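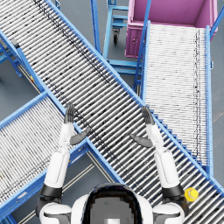 Roller conveyor

A roller conveyor is a type of conveyor in which goods travel over a row of parallel rollers held between two side rails. It is used for items with a flat, firm bottom, such as cartons, totes and pallets. Soft bags and very small items tend to sag or drop between the rollers and are usually carried on belts.

Types

In a gravity roller conveyor the rollers turn freely. The line is set at a slight slope and the load moves under its own weight, or it is pushed by hand along a level section. In a powered roller conveyor, some or all of the rollers are driven by a chain, a belt, or small motors built into the rollers themselves. Lines of the last kind can be divided into zones that stop and start separately, so that cartons wait in a queue without pressing on each other.

Roller spacing

The distance between roller centers is known as the pitch. A common rule is that at least three rollers must be under the load at all times. Closer spacing gives a smoother ride and costs more. On curves, tapered rollers are often fitted, with the wide end toward the outside, so that the outer side of a carton keeps pace with the inner side and the carton does not turn as it travels.

Junctions

Where lines meet, goods must be merged or diverted. A merge brings two lines into one, often at an angle. A diverter sends selected items off the main line by means of a pusher, a swinging arm, or a set of small wheels that rise between the rollers. Jams are more frequent at junctions than on straight runs, and the side rails there wear faster.

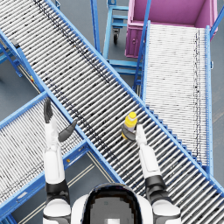
Sánchez objects that jams at merges are blamed on the angle far too often, when the usual cause is that cartons arrive too close together, and holds that adding a waiting zone upstream should be tried before any rail is moved.

Use

The Ornevano parcel depot opened with 200 meters of gravity line and later replaced most of it with powered rollers. The older sections were kept at the loading docks, where a worker can stop a carton by hand. Oto, a maker of conveyor parts, sells rollers in steel and plastic, the plastic ones mainly for wash-down areas in food plants.

Maintenance

Bearings are the parts most often replaced. A worn bearing can usually be heard before the roller seizes. The Fistance handbook lists 33 inspection points for a powered line and sets aside about 15 minutes for the daily check, which covers guards, emergency stops and loose fasteners. Chains are checked for slack and oiled on a separate schedule.

See also

Belt conveyor
Chain conveyor
Sortation system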